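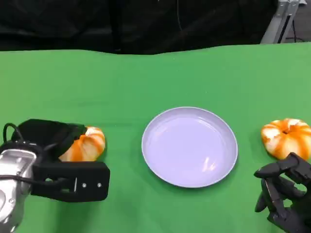
Slide 4: Two very different hands

(Leave this one up while people settle. Pause for a sip of water.)

So, jaws on the left arm, fingers on the right. Same table, same pumpkins, same plate, and I'd wanted to try this pairing for ages! Delphine wired up the jaw gripper, Elikem looked after the hand, and both run off the Andine controller.

Say early on: this isn't a race. We did 100 tries with each, pumpkins and balls mixed, and I'll show the table on slide 7.

What I love about the jaws is how little you have to tell them. Open, close, done. The hand wants a plan for every finger, and Mirjam spent most of April on those plans (wave at Mirjam if she's in the room). But when a pumpkin sits at an odd angle, the hand has so many more ways to go at it – ask me about the ribs afterwards, I could talk for an hour.

Slide 5: What the wrist camera gives you

Mention the Sineo lens swap, 2 minutes with a small screwdriver. The picture comes in sideways and we leave it like that, the software doesn't mind.

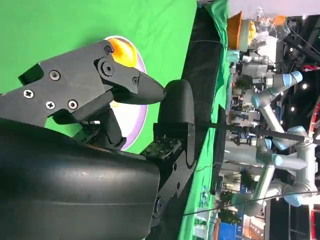

Wrist view: gripper, orange ball and plate.

Point out how the fingertip hides part of the ball. Anika's fix is to lean on the head camera for the last bit of the approach. Ask who has tried something else, then on to slide 6.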